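### 4.2 Void fill and the first minute after opening

The parcels in our study came from three sellers on the Sellgate marketplace, and all of them were packed in corrugated boxes of the same outer size. We kept the box constant because our earlier work on the Arkine returns data showed that box size has a strong effect on how people judge the care of the sender. In the present section we are interested only in the material between the goods and the walls of the box, which in the trade is called void fill. We compare crumpled kraft paper, air pillows, and no fill at all.

Participants were asked to open the parcel at home, at the place where they normally open their mail, and to write a short diary entry before they put the goods away. The instruction was left open on purpose. We did not ask about packaging, and the word "packaging" does not appear in the diary form. In total we received 2,717 entries, of which 2,000 were long enough to be coded. Entries that contained only the name of the product or a single word such as "fine" were removed.

The first result concerns the order in which things are mentioned. In the paper condition, the writers often spoke about the paper before they spoke about any of the goods. They wrote that they had to "dig," "look under," or "lift out" something. In the air pillow condition the fill was usually mentioned at the end, together with the question of how to dispose of it. In the condition without fill, the first remark was in many cases about movement or sound: the goods "rolled" or "knocked" when the box was carried into the kitchen. This is in line with the argument of Krawczyk that the carrier stage belongs to the experience of opening, even when the carrier is not seen by the receiver.

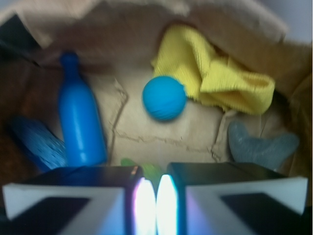 *Figure 6. Mixed household goods in a cardboard box lined with crumpled brown paper.*

A second result is connected with the number of different goods in one order. When a parcel contained a single product, the paper was described mostly as protection. When the parcel contained many small products of different kinds, the same paper was described as a kind of nest or tray, and several writers used it to judge whether the order was complete. One participant wrote: "I took the paper out last, to be sure nothing was hiding." Another kept the paper in the box for two weeks because she was afraid to throw away a small part together with it. We think that this fear is underestimated in the literature on returns. A product that is lost in the fill is reported to the seller as a missing product, and the seller normally has no possibility to check it.

The coding scheme is given in the appendix. Here we want to discuss one code that was difficult for us, which is "mess." At the beginning both coders used it for any negative remark about the fill. After the first 100 entries it became clear that the writers make a difference between a mess that was found and a mess that was made. The found mess is blamed on the seller: the paper was pressed in without order, or the goods lay in it without any visible system. The made mess is what remains on the table or on the floor after opening, and it is rarely blamed on anybody. We therefore divided the code, and agreement between the coders became clearly better. The early entries were coded again with the new scheme.

The two kinds of mess do not behave in the same way. Made mess has no visible relation to the wish to order again. Found mess has a negative relation, but only for gifts and for goods from the upper price group. For everyday goods, such as those from the Poketti kitchen range, participants seemed to accept almost any arrangement if nothing was broken. Some of them even wrote with sympathy about the person who had packed the box in a hurry, especially in December, when the orders are many and the delivery times are short.

It should be said that brown paper has a good reputation at the moment, and this can color our results. Participants who mentioned the environment in their entry were more positive about the paper in all respects, also in those that have no connection with the environment, for example how easy it was to find the goods. We tried to control for this by adding a condition with white paper, but the white paper that was delivered to us was thinner and it crumpled in a different way, so that the comparison was not fair. The data from this condition are not reported.

For small sellers the practical consequence is modest. Paper can stay the first choice for mixed orders, but the smallest items should be put in a separate bag or fixed to a larger item, and the packing list should be placed on top of the fill and not under it. In the next section we look at the entries in which the packing list was not found.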